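8월 16일
작성: 외래 대기열팀 작업노트

오늘은 Ginby 대기표 모듈만 붙잡고 있었다. 접수 키오스크에서 번호를 뽑은 환자가 채혈실로 넘어갈 때 순번이 2개씩 밀리는 그 문제 ㅠㅠ 지난번엔 Grasso 쪽 동기화 탓이라고 적어 놨는데, 로그를 다시 보니 내가 틀렸다. 미안합니다 Grasso 담당분들!

테스트 서버에 가짜 방문 기록 2146건을 넣고 돌려 봤다. 예약 환자와 당일 접수 환자가 같은 초에 들어오면 Drilness가 대기표를 한 번 더 발행한다. 화면에는 안 보이는데 DB에는 유령 번호가 남는다. 재현은 아주 잘 된다(너무 잘 돼서 좀 민망할 정도). 잠금 거는 위치를 발행 함수 안쪽으로 옮겼더니 같은 데이터로는 중복이 사라졌다. 아직 운영 반영은 안 했음.

점심 먹고는 대기 화면 문구를 손봤다. "잠시만 기다려 주십시오"만 계속 떠 있으면 다들 창구로 와서 물어보신다고 해서, 앞에 몇 명 남았는지랑 다음에 갈 곳을 같이 띄우기로 했다. 글자 크기는 키웠는데 세로 모니터에서 과 이름이 긴 경우 두 줄로 넘어간다. 영상의학과는 괜찮고 재활의학과 물리치료실이 문제다. 줄임말을 쓸지 원무과에 물어봐야 한다.
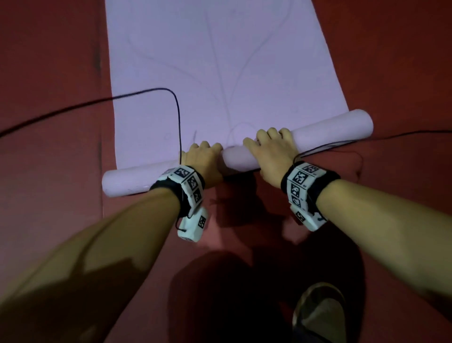

남은 일

- Gadov 알림 문자: 호출 15분 전에 보내는 설정인데, 진료가 앞당겨지면 문자가 호출보다 늦게 간다. 예상 시간이 바뀔 때마다 다시 계산하게 고칠 것. 그런데 그러면 문자가 여러 통 갈 수도 있어서 이건 좀 고민된다.
- 유령 번호 정리 스크립트. 1월에 쓰던 게 저장소 어딘가에 있을 텐데 혹시 보신 분은 댓글로 경로 좀 남겨 주세요!
- 채혈실 모니터 재부팅 후 소리 안 나는 건 브라우저 자동재생 설정 의심 중. 아직 확인 못 했다.
- 잠금 위치 바꾼 브랜치 리뷰 부탁드려요. 고친 파일은 2개뿐이라 금방 보실 거예요.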